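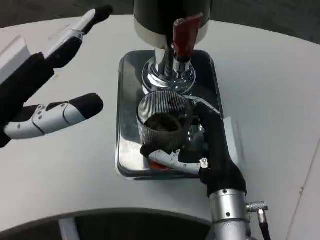 Abb. 6-1: Rechte Hand am gerippten Becher unter dem Auslauf, linke Hand offen über der Tischplatte.

6 Becher unter dem Auslauf greifen

Dieser Abschnitt setzt voraus, dass beide Hände montiert und die Gelenke nach Abschnitt 5 referenziert sind. Wer den Grodo-Bausatz nach dem Beiblatt des Herstellers zusammengesetzt hat, sollte die Referenzfahrt wiederholen. Das Beiblatt behauptet, einmal genüge. In der Werkstatt Kandulthorpe hat das bei keinem unserer Aufbauten gestimmt.

6.1 Vorbereitung

1. Kaffeegerät vom Netz trennen. Die Greifprobe braucht keinen Strom am Gerät, auch wenn das Grumenum-Tutorial es laufen lässt.

2. Abtropfschale gerade unter den Auslauf legen. Sie muss flach auf dem Tisch liegen. Wackelt sie, erst den Tisch ausrichten und nichts unterlegen.

3. Leeren Becher mittig unter den Auslauf stellen. Gefüllt wird erst ab 6.3.

4. Kabel am Unterarm prüfen: Rändelring von Hand festdrehen, danach das Kabel nach unten wegführen. Keine Zange verwenden.

5. Freiraum zwischen Schale und Unterkante des Auslaufs messen. Wir arbeiten mit 88 mm. Der Wert gilt für unseren Aufbau und muss bei jedem anderen Gerät neu ermittelt werden.

Hinweis: Die Schale spiegelt stark. Die automatische Bechererkennung von Grumenum findet deshalb gern einen zweiten Becher, der im Metall steht. Laut Änderungsliste ist das seit Juli behoben. Wir lassen die Erkennung trotzdem aus und geben die Position von Hand ein.

6.2 Greifprobe mit leerem Becher

1. Linke Hand in Parkstellung fahren: Finger gespreizt, über der Tischplatte, ohne Kontakt zu Schale oder Gerät.

2. Rechte Hand von rechts an den Becher heranfahren. Der Daumen geht tief vorne am Becher entlang, die übrigen Finger schließen von rechts und hinten.

3. Kraftgrenze auf Stufe 2 stellen. Die Werkseinstellung liegt höher und ist uns für dünnwandige Becher zu grob.

4. Finger langsam schließen, bis die schwarzen Fingerkuppen anliegen. Sofort stoppen, wenn sich der Becher auf der Schale verschiebt.

5. Becher ein kleines Stück anheben, halten, wieder absetzen.

6. Schritte 2 bis 5 wiederholen. Jingyi Kang hat in der Erprobung 188 Durchgänge mitgeschrieben; die meisten Fehler traten auf, nachdem jemand die Handposition »nur kurz« am Bildschirm nachgezogen hatte. Also: nach jeder Änderung wieder bei Schritt 1 anfangen.

VORSICHT: Der rote Hebel ragt vorne am Gerät heraus. Die Kollisionsprüfung kennt ihn nur, wenn er im Modell eingetragen ist. Im mitgelieferten Modell fehlt er. Hand niemals von oben an den Becher heranführen.

6.3 Probe mit Inhalt
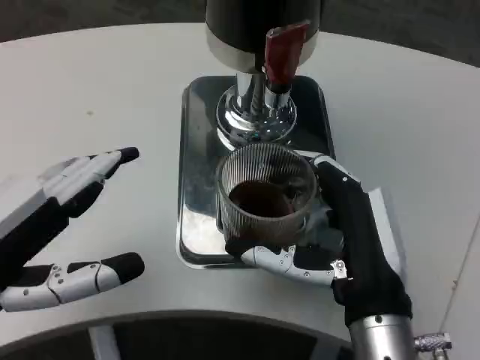 Abb. 6-2: Griff am Becher mit dunkelbraunem Inhalt. Der Daumen liegt vorne unten an, die linke Hand bleibt offen.

1. Mit kalter Flüssigkeit beginnen. Ein heißer Becher sagt über den Griff nichts aus, was ein kalter nicht auch zeigt.

2. Höchstens bis zu zwei Dritteln füllen.

3. Greifen wie in 6.2, dann etwa zehn Sekunden halten, ohne anzuheben. Dabei den unteren Rand des Bechers beobachten.

4. Erst danach anheben. Fahrgeschwindigkeit halbieren.

5. Becher absetzen, Finger öffnen, Hand nach rechts herausfahren. Nicht nach oben: dort ist der Auslauf.

VORSICHT: Die Handgelenke sind gegen Flüssigkeit nicht geschützt. Heydari nennt den überzogenen Handaufbau »spritzfest«, gibt dazu aber keine Prüfung an. Wir gehen davon aus, dass Kaffee in die Gelenke läuft, sobald er über den Becherrand kommt. Bei jedem Überlaufen Strom abschalten, Hand abnehmen, trocknen lassen.

Hinweis: Die linke Hand wird in diesem Abschnitt nicht gebraucht. Das beidhändige Programm, das den roten Hebel bedienen soll, liegt als Entwurf bei Edeltraud Rüegg – bitte nicht aus dem Archiv holen und ausprobieren. Es hat keine Kraftgrenze.

Weiter mit Abschnitt 7, Not-Halt prüfen.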